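# guvau-sync

Ferramentas para alinhar, limpar e anotar gravações feitas com duas garras de mão. O repositório nasceu como um script de 63 linhas do Santino Gallardo e hoje tem mais opções de linha de comando do que usuários. Mantemos por teimosia.

## O que faz

- alinha os dois fluxos de vídeo pelo relógio de cada garra e corrige a deriva;
- estima a abertura das garras quadro a quadro;
- segmenta cada episódio em aproximação, pega, transporte e soltura;
- exporta tudo no formato que o planejador Medine aceita (quando ele está de bom humor).

Não faz calibração de câmera. Para isso existe o `figueroa-calib`, mantido pela Rocío Montecinos, que responde às issues mais rápido do que nós.

## Instalação

```
pip install -e .
guvau check
```

Se o `guvau check` reclamar da versão do ffmpeg, ele tem razão. Já discutimos com ele e perdemos.

## Uso

```
guvau align sessao/ --ref direita
guvau segment sessao/ --min-quadros 20
guvau export sessao/ --para medine
```

O `--ref` define qual garra manda no relógio. O padrão é `direita`, por um motivo que o Wenceslao Navarrete explicou em novembro e que não foi anotado.

## Dados

O conjunto de teste tem 400 episódios, dos quais 309 passam em todos os filtros. Os outros ficam em `rejeitados/` e são os mais instrutivos: quase todos caem na segmentação da pega. O detector de contato foi ajustado com objetos lisos sobre mesa lisa, e a vida doméstica tem outra opinião sobre superfícies.

Toalhas estampadas são o pior caso. O segmentador procura contornos redondos perto das almofadas azuis e acha candidatos onde só há bordado ou impressão. Frutas pequenas ajudam pouco, pois a cor delas costuma estar também no tecido.
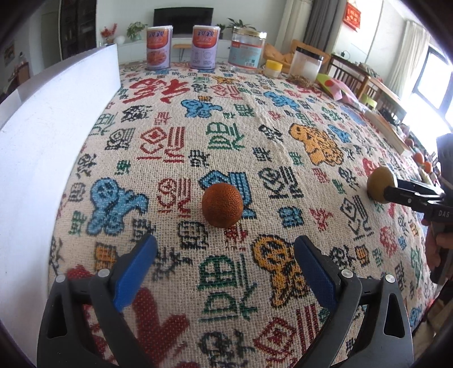
*Duas garras, duas frutas redondas: a amarelada presa na garra da direita, a laranja ainda sobre a toalha.*

## Problemas conhecidos

- `segment` confunde estampa com objeto. A máscara de fundo da Catalina Garrido melhora bastante, mas está no branch `skismont` e ainda quebra o `export`.
- Com as garras muito abertas, a estimativa de abertura satura. O valor gravado é o último válido – otimista, mas estável.
- Caminhos com acento falham no Windows. Sim, num projeto documentado em português.

## Contato

Abra uma issue e marque a Elba Ledesma. Anexe o log completo, não só a última linha.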